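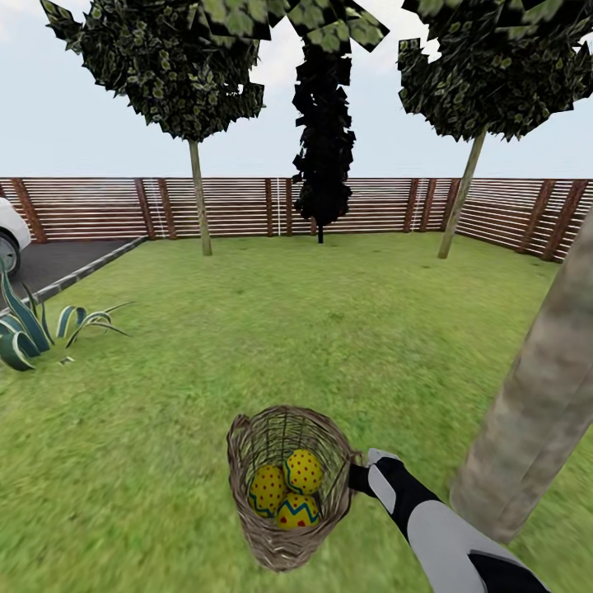
# Simulated yard tasks: common questions

These answers cover the egg-gathering task in the garden world. If yours isn't listed, ask Renji Tanabe or Brenda Bloxham.

**Who can run the task?**
Anyone who has finished the Kershaw operator checklist. New operators do 20 practice runs first, and those are not saved to the main set.

**How should the basket be held?**
By the rim, with the opening facing up. Keep it level while you move it. If it tips far enough for an egg to roll out, stop the run and mark it as a drop.

**Does it matter which hand I use?**
No, but stay with the same hand for the whole run. Switching partway is allowed only in the two-hand version of the task.

**What do I do with the idle arm?**
Keep it clear of the other arm and of the tree trunk on the right. The trunk is a solid object in the simulator, and touching it counts as a collision. 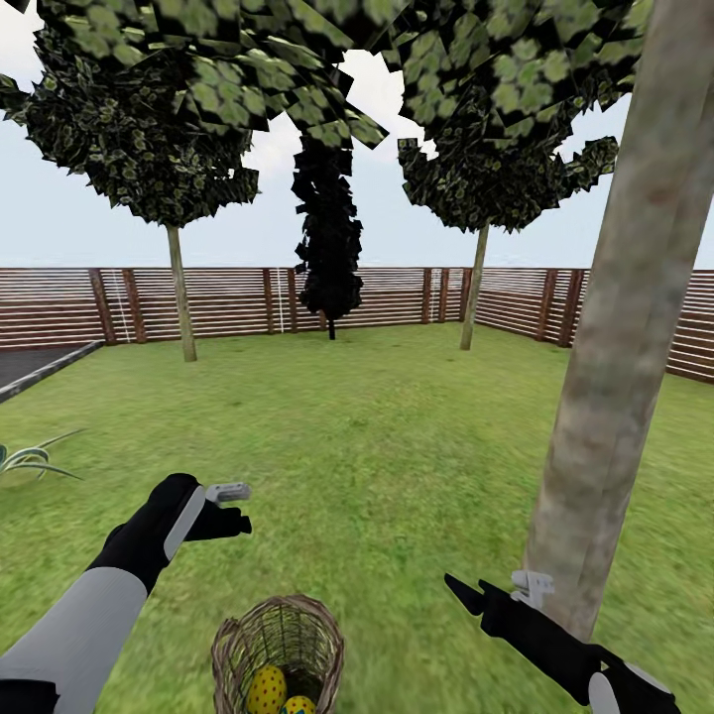
*Both arms over the lawn, with two eggs in the basket.*

**How many collisions are allowed?**
None with the trunk or fence. Light contact between a hand and the basket is fine.

**Can I reset during a run?**
Only if the scene freezes or an egg sinks through the grass. Wait 5 seconds before you reset, so the log closes properly. Write the reason in the notes field - "bad run" is not enough.

**May I change the egg colors or patterns?**
No. Egg designs come from the scene file. Send requests to Evie Clegg, who keeps the Drorton and Jorklow scene files in step.

**What changed in September?**
Rule 113 now covers dropped eggs as well as dropped baskets. Rule 132, on naming saved runs, is new.

**Do these rules apply to real robots?**
No. Work on hardware at Wedinport has its own safety rules, and passing this task does not clear you for it. Declan Tunstall handles that sign-off.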